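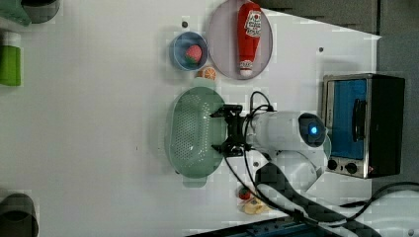 About > Who We Are > Our School

08/01/2023 | By Aniela Sikora

Filed under: School Information

Torndale Language School teaches English, Polish and Portuguese to adults in Lultbridge and the towns around it. We run evening classes, Saturday morning classes and a small number of daytime groups for people who work shifts. We are a nonprofit and have been in the same building on Laskowska Street since we opened.

The school began with a single English class. Tadeusz Kwiatkowski had retired from teaching high school and was asked by a neighbor to help with a citizenship interview. The neighbor brought a cousin, the cousin brought two people from work, and by December Mr. Kwiatkowski was renting a room above the hardware store to fit everybody in. He taught that first group for two years before the school was set up formally. He no longer teaches a regular class but still does the placement interviews for new Polish students.

Today 400 students are enrolled across nine levels. Levels 1 through 3 are for beginners, including people who have not been in a classroom for a long time. Levels 4 through 6 cover everyday and workplace language. Levels 7 through 9 are for students who want to study further, take an outside exam or write well in their job. Not every level is offered in every language each term. Portuguese currently stops at Level 6.

How we teach

Classes are held twice a week and last 90 minutes. Most of that time is spent speaking. Grammar is taught, and there is homework, but a student who comes to class and talks will do better here than one who stays home with the workbook. Teachers use the language of the class from the first evening. In beginner groups a teacher may explain a point in another language if it saves ten minutes of confusion.

We do not use one textbook for the whole school. Each level has a course folder put together by our own teachers, and it is revised every summer. The folder is included in the fee. Students should bring a notebook and something to write with. Phones may be used as dictionaries.

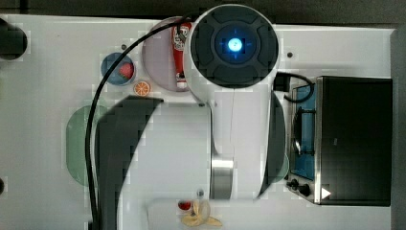
Attendance is taken at every class. If you miss more than four classes in a term you may be asked to repeat the level. Please call the office if you know you will be away, and the teacher will set aside the handouts for you.

Who works here

Aniela Sikora is the director. She joined as an English teacher and still takes one Level 5 group a year. She handles hiring, the schedule and any complaint that a teacher has not been able to settle.

Hubert Malinowski coordinates the Polish program. Many of his students grew up hearing Polish from grandparents and understand far more than they can say, so he runs a separate track for them alongside the standard beginner course. It covers spelling and case endings early, which these students usually need most.

Sérgio Matos teaches Portuguese at all levels. He teaches the Brazilian variety in Levels 1 through 3 and introduces European pronunciation and vocabulary in Level 4.

Hüsnü Yurt runs the office and is the person you will most likely speak to when you call. He can answer questions in English, Turkish and German. Registration, payment plans and room changes all go through him.

Our other teachers work part time. All of them have a teaching certificate and classroom experience with adults.
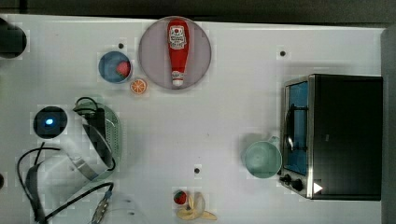
Fees and assistance

Fees are set once a year and are the same for all three languages. They can be paid in full at registration or in four parts over the term. The school keeps an assistance fund for students who cannot pay the whole amount. The form is a single page, and the decision is made before the first class. Last year part of the fund came from Groltent, a local printing company, which also prints our course folders at cost.

We do not give refunds after the third week, but a student who has to stop for health or work reasons can carry the remaining classes over to the next term.

Getting here

The school is at 1358 Laskowska Street, on the second floor. The entrance is on the side of the building, next to the bicycle rack, and there is an elevator to the left of the stairs. Street parking is free after 6 p.m. The number 2 bus stops at the corner and runs until the end of evening classes.

The office is open from noon until 8 p.m. on class days. New students need a placement interview before they register, which takes 15 minutes and can be done in person or by phone. Complete beginners can skip the interview and go straight into Level 1.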